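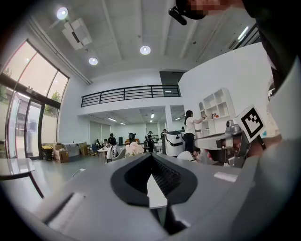 Before you touch a single fitting, pick the room you're going to work in and clear it out as much as you can. I put in my first Arninau under-sink filter in a kitchen so cramped that I lost a washer behind the stove and never saw it again, so learn from me! What you want is space and light: a big bright room with white walls and a high ceiling is lovely to lay parts out in, and if your kitchen is nothing like that, do the bench work somewhere else and carry the finished head to the sink. My friend Mayuree put hers together on the dining table, and it went a lot faster than mine did.

Section 3: Fitting the filter under the sink

You'll need an adjustable wrench, a bucket, two old towels, a roll of thread tape and a flashlight. Set aside a whole morning for your first one.

1. Close the cold water valve under the sink. Mine was stiff, so I worked it back and forth a little at a time until it moved. Don't lean your whole weight on it.

2. Open the cold faucet and let it run dry. Leave it open.

3. Put the bucket under the valve and unscrew the supply hose. You'll get a cup or two of water out of it (and a bit more down your sleeve, if you're like me).

4. Wrap the valve thread with tape, three turns, going clockwise as you look at the end of the thread. I went the wrong way the first time and it all bunched up when I screwed the tee on.

5. Screw the tee on by hand until it stops, then give it a quarter turn with the wrench.

CAUTION: The tee has a plastic collar. If you hear it creak, stop! I cracked one and had to wait nine days for the new part, which is number 3013 in the spare parts list at the back.

6. Reconnect the supply hose to the top of the tee.

7. Hold the bracket against the cabinet wall and mark the two screw holes. Leave a hand's width clear underneath, or you won't be able to drop the cartridge out when it's time to change it.

8. Screw the bracket on, hang the filter head from it, and push the blue tube into the side marked IN. It should go in farther than you expect. Tug it gently, and if it slides out, cut the end square and try again.

Note: If your cabinet wall is thin, use the short screws. The long ones came right through mine and into the drawer next door.

9. Twist the cartridge up into the head until the arrows line up.

10. Open the valve slowly, just a crack at first, and dry every joint with a towel. Then run a dry finger around each one. Any dampness at all means closing the valve and going back to that joint.

11. Flush 200 cups of water through before you drink any. Yes, it's a lot, and yes, the first few will look gray. I save it in buckets for the yard.

Note: Write the date on the cartridge with a marker. Mine says 1 September 2021 in wobbly letters, because I did it lying on my back with the flashlight in my teeth.

Leave a dry paper towel under the filter overnight and check it in the morning. If it's still dry, put the cabinet back together and go on to Section 4, where I get into changing the cartridge.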